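August, afternoon, Eltach open day

Got there at 2, left a bit before 5. Writing this up while I still remember which bits were demo and which bits were talk.

The fridge task was the one I went for. Two arms, household refrigerator, door open. The Fosov people were running the station and the pitch was "general kitchen handling". In the session I stood through, that meant the door and its bins and nothing on the main shelves. I asked about a full bin with a glass jar in it. Answer was that it's on the roadmap.

Things I wanted and didn't get:

- force readings at the fingertips (they log them, they don't show them)
- number of resets per good run
- any run with the fridge moved a few inches between tries

The handout says 686 training runs. It doesn't say over how many fridges, and when I asked I got "several", then "mostly this one".

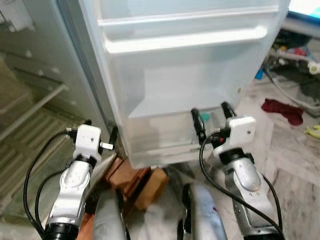

Cycle time was 105 seconds by my watch for the one run I timed start to finish. The slide said 30. The presenter explained that the slide figure leaves out planning and the approach, so in other words it leaves out most of what we have to pay for. I'd like to see both numbers on the same slide.

On the hardware I'm less grumpy. Short fingers and simple brackets, easy to swap, and I could see us copying that for the Sârbu cell. I'm not sold on cables looped outside the arms. We had that on the Westalon rig and spent a good part of the spring re-taping them – fine for a demo, bad for a night shift.

Nobody at the station would say how much of the run was scripted. I asked it two different ways.

To do:

- email Eltach for the raw logs, including failed runs
- ask if we can bring our own fridge door next time
- check the finger length against our gripper drawings
- hold off on the quote until the logs show up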